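Kultora Kids > Science > Machines > Can a Robot Do My Chores?

Print this page | E-mail this page

Last updated: 12/02/2021

CAN A ROBOT DO MY CHORES?

Somebody has probably told you that robots will be doing all the housework by the time you grow up. People told your parents the same thing. They told your grandparents too, with drawings of a shiny metal butler holding a tray. Your grandparents are still washing dishes.

So let's be a little suspicious, and look at what machines can and can't do.

The machines you already have

A dishwasher is a machine that does a chore. So is a washing machine. Both are very good at it, and neither one looks anything like a butler. But look at how much of the job is left over for you. Who scrapes the plates? Who lines up the cups? Who finds the sock stuck inside the leg of the pants? The machine does the middle part, and a person does both ends.

Robot vacuums go a step further, because they move around by themselves. They do fine on a bare floor. Leave out a shoelace, a phone charger or a puddle from the dog's water bowl, and you may wish you had used a broom.

Why is picking things up so hard?

Try this. Put a spoon, a grape and a T-shirt on the table. Now pick each one up without thinking about it.

Easy? Your eyes found the edges of the spoon. Your fingers squeezed the grape just enough to hold it and not enough to squash it. The T-shirt changed shape the second you touched it, and your hand changed with it. You have been practicing since you were a baby, and you were terrible at it then. Ask anyone who fed you.

A robot starts out knowing none of this. It has to work out where the thing is, which way it is turned, how to get its fingers around it, how hard to squeeze, and where to let go. A mistake in any one of those steps can put the grape on the floor.

Factories get around the problem by making everything the same. In a car plant, each part arrives in the same spot, facing the same way, all day long. A robot there can repeat one move 200 times and never get bored. But your bedroom isn't a car plant. When was the last time you dropped your backpack in exactly the same place, facing exactly the same way?

What about the videos?

You may have seen a video of a robot folding a towel or making a sandwich. Some of those videos are real, and the people who made those robots worked very hard. Still, there are good questions to ask while you watch.

Is the video sped up? Look for people walking by in the background. If they seem to be in a big hurry, it may be.

Is a person steering the robot from somewhere else? Sometimes that is how it is done, and the video may not say so.

How many tries did it take? If a robot misses 29 times and then gets it right, you can guess which try ends up online.

Would it work in a different kitchen, with a different towel?

Starting small

Say you wanted to teach a robot to clean up the toys in a playroom. You wouldn't begin with the playroom. You would begin with a tabletop, one block and one bowl.
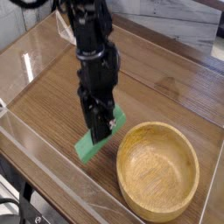 Putting a block in a bowl may sound like a chore for a toddler, and it is. For a robot arm with hard fingers, it is a fair piece of homework. Grip the block near one end and the other end can dip down. Let go too soon and the block lands beside the bowl. Then somebody swaps in a bigger block, or slides the bowl over a little, and the robot may have to do some fresh figuring.

And suppose it gets the block in every time. Has it learned to clean a playroom? No. It has learned blocks and bowls. There are still the puzzle pieces, the stuffed rabbit, and whatever that sticky thing under the couch is.

So, yes or no?

For a few jobs, yes, if the job is always the same and somebody sets it up first. For a whole messy house, not yet. Grown-ups who say it is two years away might be right this time. They might also be saying it when you are 22. Ask them what the robot can do today, and in whose kitchen.

Meanwhile, the laundry basket is still full.

Words to know

Gripper: the part of a robot that grabs things. Some have two fingers, some have more, and some use suction.

Chore: you know this one.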